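Tipping trouble in the Flolldale kitchen

Chenxi Qiu and I spent most of May chasing one ugly bug in our simulated kitchen: the base tips over in the middle of a reach. Run 76 was the worst, and I kept a couple of views!

Over the island, both arms still out, the whole room leaning. The knife with the yellow handle was on the counter, so I flagged it as a safety fail too.

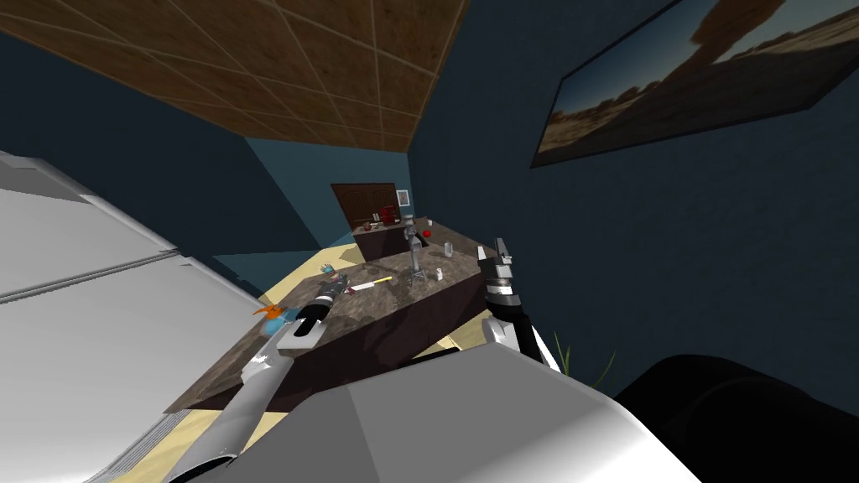
Wrist view

Same kitchen, open fingers, a framed desert landscape. 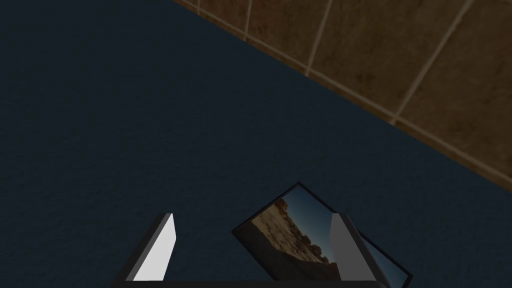
My balance check was set to wait 13 steps before stopping the arms (way too long, my fault). Now it waits 2. I also log the wrist tilt, and those slanted grout lines make a handy check on it.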